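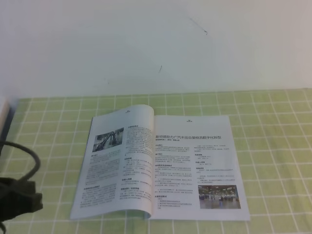
Chapter 4
The Grid Under the Page

My first paid job in page design was a newsletter for a garden supply firm called Watkins, and I laid out the whole thing by eye. Every photo went where I liked it. Every headline got the size I felt it deserved (big, mostly). I printed it on the office machine late in the afternoon, pinned the pages along the wall and stood there feeling very pleased with myself, and then Harish Kulkarni came past with his coat on and asked me which column the seed prices were in.

I didn't have columns. I had text boxes, all of them slightly different widths, drifting around the page like boats that had come loose. Harish put his bag down, took a ruler and a soft pencil, and drew four straight lines from top to bottom on my printout. Then he drew a few more across. "Move everything to the nearest line," he said, and went home.

It took me until Tuesday. I moved every box, I trimmed photos I had been very attached to, and I ended up with pages I could have shown to a stranger. I kept the one with the pencil lines on it, and this chapter is more or less that piece of paper written out at length.

What you should know before you start

I'm going to assume you've read Chapter 3 and can set a block of text in a size and line spacing that a person can read without squinting. If the word "leading" still makes you think of pipes, go back and do the second half of that chapter first. You don't need any special software here. I'd much prefer that you do the early exercises with paper, a pencil and a ruler, and I mean a real ruler with clean edges, so that you get used to the sizes of things in your hands.

By the end of the chapter you'll be able to draw a grid for a page of any shape, pick a number of columns for the kind of reading you expect, and set up a baseline so that lines of text sit level with each other across a spread. You'll also be able to break the grid on purpose, which is a lot more fun once you have one to break.

4.1 What a grid is

A grid is a set of lines that the reader never sees. The lines divide the page into areas, and you agree with yourself that text and pictures will start and stop on them. The areas that hold things are called fields or modules. The thin gaps between them are gutters, and the empty borders all the way around are margins. Beginners give all their attention to the fields and treat the margins as whatever is left over. I did the same for years! Try it the other way around: draw the margins first, make them a bit wider than feels sensible, and then divide up what remains.

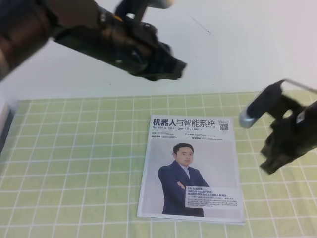 Figure 4.1 White grid lines on a light green surface. Here the lines form roughly square cells.

Square cells are the plainest grid there is, and for a long time I thought they were the only kind. They're good for sketching. You can count across, count down, and copy a layout from a small sheet onto a large one without doing any arithmetic. They're less good for reading matter, where you nearly always want fields that are taller or wider than a square, depending on what goes in them. A recipe wants a narrow field for the ingredients and a wide one for the method. A bus timetable wants a great many narrow ones, and a novel wants one big one and to be left alone.

4.2 Counting columns

How many columns should you have? Start from the text. Take a paragraph, set it in the type you plan to use, and read it at three or four different widths. At some width your eye will begin to lose its place on the way back to the left side, and at some other width you'll get ugly gaps and a hyphen on every second line. You want to be between those two, and where exactly is partly a matter of taste.

I'll give you a real case. When I worked on Fumel, a quarterly about small harbors, we had a page 300 millimeters tall and a house rule of 17 lines to a field. Seventeen was an odd choice. It came from an editor who had measured his favorite back issue and wouldn't budge, and I complained about it for a year or so. Then we ran a piece of 1068 words with one picture and it dropped into the grid so neatly that I stopped complaining. A week later we had a 473-word letter that fit nowhere at all, and I had to start it halfway down a field with white space over it. It looked fine. Readers don't know where your lines are, and they'll forgive a gap far sooner than they'll forgive a crowd.

4.3 Two pages at once

Open a magazine and you're looking at a spread: two pages, with a fold between them. Your screen will show you those pages perfectly flat. Paper has other ideas. It rises toward the spine and curls, and anything you place too close to the fold slides down into the valley and is hard to read. So the inside margin needs thought, and it needs more of it as the publication gets thicker.

Always make a dummy – blank sheets, folded and stapled, cut to the right size – and write a few words by hand near the fold. Then put it on a table, let go of it, and try to read what you wrote. I still do this for every new job. Flalline, the catalog I'll use as our long example in Section 4.6, had its inside margin changed twice after a dummy.

Before you read on

Find a printed magazine you don't mind drawing on. Pick a spread with plenty of text, and with a ruler and pencil try to recover its grid. Draw the margins first, then the columns, then any horizontal lines that seem to repeat. Do a second spread from the same issue and compare the two. If they don't match, look for a smaller unit that fits both; a page with three columns and a page with two may well share a grid of six.

Keep your marked-up pages. We'll need them in Section 4.4, where I take apart a spread from the Skurnska guidebooks and we see how far its designer was willing to wander from the lines.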